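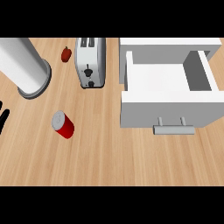 Ticket: Plalico sim runner, "close drawer" task reports success on the first step
Component: task evaluation / state reset
Reported by: Celina Michalski
Assigned to: Tsz-kin Lau
Status: Resolved, one follow-up open

Initial report

I'm running the Fakwood kitchen counter set against the latest Pramiditz policy checkpoint. The "close drawer" task is returning success at step 0 in a lot of episodes. The arm has not been sent a command at that point. The rendered observation shows the drawer wide open and empty, with the can, the pepper, the toaster and the paper towel holder on the counter next to it. So the renderer and the success check disagree about the drawer.

Out of 200 episodes, 50 ended this way. Same seeds, same episodes every time I rerun. The "open drawer" task on the same layout is fine.

Expected: the episode runs until the drawer joint is under the closed threshold or the step limit is reached.
Got: success flag true, episode length 0, video with a single frame.

Comment, Tsz-kin Lau

Can you send the reset log for one bad seed and one good seed? Please also confirm whether you are using the cached asset loader. Turn on joint state dump in the runner config, it is off by default.

Comment, Celina Michalski

Both logs attached. Cached loader is on. In the bad seed the drawer joint reads 0.0 when the success check is called, then jumps to the open value on the next physics step. In the good seed it already has the open value when the check is called.

I tried three things before filing:
Cleared the render cache. No change.
Lowered the closed threshold. No change, the value is exactly zero.
Turned the cached loader off. The problem goes away, but reset gets a lot slower and I can't run the full sweep like that.

Comment, Tsz-kin Lau

Reproduced. With the cached loader, the reset writes the drawer position to the scene graph first, and the renderer reads from there. The physics state gets the same value through a queue that is flushed on the first step. The evaluator reads physics. If the cabinet was already in the cache from an earlier episode, the queue is not flushed before the check runs, so the evaluator sees the default joint position, and default is closed.

"Open drawer" has the same bug, but a default of closed is the right starting state there, so it never shows.

Fix is in the branch kwiatkowski-reset. Two changes:
Flush the joint queue at the end of reset, before any evaluator call.
Skip the success check at step 0 and log a warning if it would have passed.

Comment, Celina Michalski

Pulled the branch and reran the same 200 seeds with the cached loader on. No zero-length episodes and no step 0 warnings. Reset time is the same as before the fix, as far as I can tell from the timing log.

The success rate on this task is lower now, as you would expect. Any "close drawer" numbers made with the cached loader before this fix should be thrown out -- that includes the table I posted in September. I'll rerun it.

Comment, Tsz-kin Lau

Merged. Leaving a follow-up open for the black bars at the top and bottom of the rendered image. I think the padding is being applied before resize, but it has no effect on the joint state, so it gets its own ticket.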